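How Does a Mystery Story Work?

Posted Oct 21, 2022

I read my first detective book under a blanket with a flashlight, and I got so wrapped up in it that I forgot to eat my sandwich. I've been hooked on them ever since! So today I want to tell you how these stories are put together, and why it's so much fun to be fooled by one.

A mystery starts with a question. Who took the silver spoon? Why is the boathouse door open? The writer puts the question in front of you early, usually in the first chapter or two, and then makes you wait a very long time for the answer. (Mean, I know.)

Then come the clues. A clue is any little piece of information that helps you work out what happened. It might be a muddy shoe, or a train ticket, or somebody saying they were at the beach when it rained all day. Good writers hide their clues in plain sight. They'll slip one into the middle of a long list, or right before something exciting happens, so your eyes zoom straight past it.

Let me make one up for you. Say there's a town called Broltby, and in the town there's a bakery called Zandis, and one morning in August the prize-winning cake is gone. The baker's nephew says he was home all night with the windows shut because of the cold. Did you catch that? Cold, in August! Maybe he's fibbing, or maybe Broltby is on top of a mountain. You'd have to keep reading.

Now for my favorite part, the red herring. It's a clue that points the wrong way. The grumpy neighbor with cake crumbs on his coat looks guilty, doesn't he? But perhaps he just bought a muffin. Writers love a grumpy neighbor – we're so busy watching him that we forget about the nice lady with the big hatbox.

The people who might have done it are called suspects. Most books have four or five, so you can keep them straight in your head. I once tried a book with 13 of them and had to make a chart on the back of an envelope. It helped a bit, but I still guessed wrong.

And there's the detective, of course. Some are police officers and some are kids on bikes. Lots of them have a helper, and the helper has a very useful job, which is asking the things you and I want to ask. When the helper says "But why does the hatbox matter?" the detective has to explain, and then we get to hear it too. 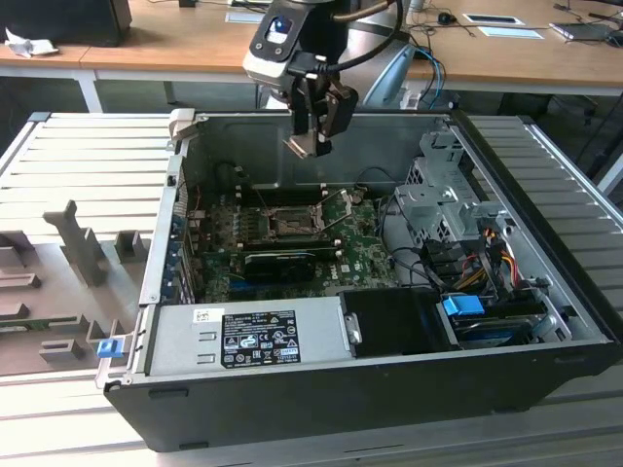
Do mystery writers know the ending before they start?

Plenty of them do. They decide who did it first and then work backward, dropping in clues along the way. Other writers make it up as they go, and then they have to go back and add the clues later. Both ways can make a terrific book.

If you'd like to try solving one yourself, keep a notebook next to you. Write down each suspect and where they say they were. When you're over 40 pages in, stop and make your guess, and put it somewhere safe so you can't cheat. Then keep reading and see how you did.

You can write one too! Start small, with something missing from a kitchen or a classroom. Pick your thief, pick three clues, and pick one red herring. My first try was about a stolen umbrella, and I gave away the thief in the title. Oops. The second one went better, and my sister didn't guess it until the last page.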